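Filed under: Workspace & Storage > Lighting and Ceilings
Last updated: July

Lights for a tall room with a mezzanine

Posted by carnholm_unit11, 7:40 am

Ok so we took over unit 11 at the Carnholm building. High white ceiling, beams showing, balcony along the back with a black railing. Tall windows down one side so days are great. After dark it's gloomy down on the floor and glary up on the mezzanine, the worst of both. Round lights up there now plus one rectangular fixture. Landlord says leave the rectangular one alone, the rest is up to us.

Want to add something without it looking like a warehouse. Budget is small. Ladder is 11 feet and I'm not going higher than that lol

Reply from bentwasher

Don't touch the ceiling. Floor lamps and clamp lights on the railing pointing down. Done in an afternoon.

Reply from 40grit

Disagree w/ clamps on a railing. People lean on it, things get knocked, then there's a lamp on somebody's head. Track along the underside of the balcony, pointed out at the floor. I did 3 runs of the Zardale track in our old shop and it's still up.

Reply from bentwasher

Track under the balcony lights the back third. What about the rest of it

Reply from carnholm_unit11

Yeah thats my worry too. The window side is the part we use most. Pic from this morning, daylight so it looks better than it is.
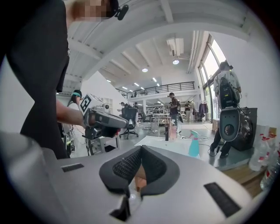 dovetail_dan thinks the beams are the obvious place to hang from, and wants to know if the landlord will allow clamps on them. No drilling, padded beam clamps, pendants on long cords so the light ends up down where the work is. White cord against white paint, you stop noticing it.

Reply from 40grit

Ok but who's getting up there. OP has an 11 foot ladder. Rent a lift or work off the mezzanine side, and even then you only reach the near end.

Reply from carnholm_unit11

Asked about clamps, waiting to hear. Lift rental from Raptis is more than the lights would be — so maybe not this year.

Reply from plainsawn

Before buying anything swap the lamps in the round ones. Ours were super cold and everybody hated the room. Went warmer and brighter, complaints stopped. Also blinds on the tall windows for night, bare glass goes black and eats all your light. Ekau rollers, cheap, go up fast.

Reply from bentwasher

Blinds yes. Light ones. Not gray, we did gray, big mistake

Reply from 40grit

Still say track. But blinds first is fair enough.

Reply from carnholm_unit11

Blinds first then. Anybody know if the Ekau ones come long enough for tall windows or do I have to join two? Will measure tonight and post teh numbers.

Thread 3628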